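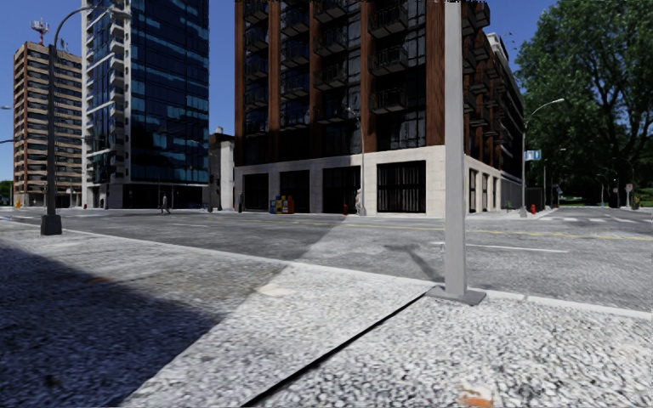 Tarovico shop listings, README

Product listings from the old Tarovico web shop, cleaned up a bit. Tapes, CDs, shirts, zines, postcards, badges. Text and prices only, no audio.

Last touched 27th July. Maintained by Horácio Ramalho, when there's time.

What's in the folder

listings.csv, the main file, 951 rows, one per item as it was sold
releases.csv, 369 rows, music only, one per release (so a tape and CD of the same album share a row)
notes.txt, scribbles on odd items, read if something looks wrong
old/ is the raw export. Don't edit anything in there please.

Columns in listings.csv

item_id: number from the shop, gaps are normal, things got deleted
title: as typed by whoever listed it
artist: blank for house merch
kind: tape, cd, vinyl, shirt, zine, card, badge, other
blurb: the sales text, line breaks taken out
price: in pounds, no postage
size: shirts only
sold_out: yes / no / blank. Blank means we don't know, not no
release_id: joins to releases.csv, blank if not music

releases.csv has release_id, artist, title, year, label, tracks. Tracks is one long string with semicolons between. Yes there are songs with semicolons in the name, those have been swapped for commas. Sorry to the band.

Where it came from

Shop ran on Plalleck until they put the fees up. Export from Plalleck was a mess, blurbs chopped at the first quote mark, so Horácio went back through the newsletter archive and pasted the full ones in by hand. Anything from before the newsletter started is still chopped. You'll spot them, they stop mid word.

Tradura and Panyasiri are sub-labels. Tradura was the loud one, Panyasiri was mostly home recorded guitar stuff and one very long drone tape. Both are under label in releases.csv. Shirts for either are listed as house merch with no artist, which is wrong but it's how the shop did it.
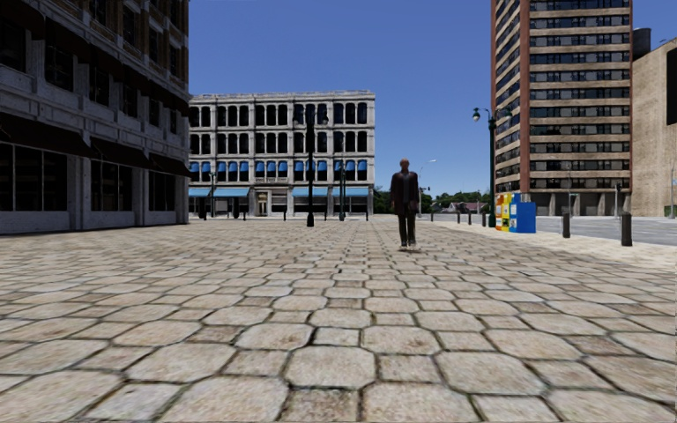 Man in a brown suit jacket on the plaza paving.

Known problems

Prices on bundles. The 3 tape bundle is in as one item, and the tapes are also in seperately. Don't add them up, you'll count twice.

Years are release year where we had it, otherwise the year it went on the shop. No flag for which. Should be one.

Artist names not tidied. Same people with and without "the", same people with an exclamation mark for one EP. Matching on release_id is safer.

4 rows have a price of zero. Those were free downloads with a sticker thrown in, leave them.

Accents got mangled in the first export, mostly fixed. Still a few question marks in the Panyasiri titles where there shouldn't be any. Though one of them really is called that.

Customer data: none. Orders table was never exported and has been wiped from the shop as well.

Using it

Fine for counting things, charts, school projects, wordy bot nonsense, whatever. Blurbs were written by the bands or by us and everyone we could reach said ok. A couple asked to come out and have been taken out of listings.csv and old/ both. If you wrote one and want it gone, send a mail with the item_id and it goes in the next update.

Please don't reprint the zine text, that belongs to whoever wrote the zine. Only the shop blurb is in here anyway.

Credit Tarovico if you publish something. A link is plenty.

To do

flag for guessed years
finish the question marks
sizes for the long sleeves, half are missing
check the Tradura split tapes, both artists are crammed into one field
next update September, if the newsletter scans get done by then

Changes

Added release_id to the vinyl rows, it was only on tapes and CDs before
Took out duplicate badge listings
Fixed prices that had come through in pence
Renamed "desc" to blurb becuase it kept breaking Horácio's sort script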